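About Zedance Legal

Hi, I'm Daiane Falcão, and I run this little law office with my partner, Lourenço Mendes. We do landlord and tenant cases, small business contracts, and a whole lot of wills (more wills than I ever dreamed of in law school!).

Lourenço and I met at Brunet, a big firm where I read leases all day and ate lunch at my desk. He talked me into leaving one November, and we signed for two rooms on Zornonberg Street that same week.

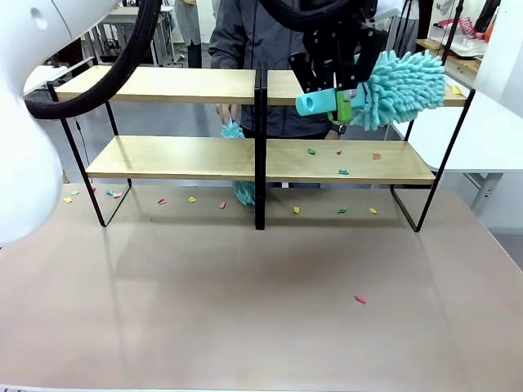 A first meeting with either of us costs $59, and a simple will is $980, including one round of changes. If your case isn't our kind of thing, like a divorce or a criminal charge, I'll give you the names of people I'd call myself.

We speak English and Portuguese, and Lourenço gets by in Spanish – he'll tell you it's better than that. Call before you come over, please, as one of us is usually at the courthouse in the morning.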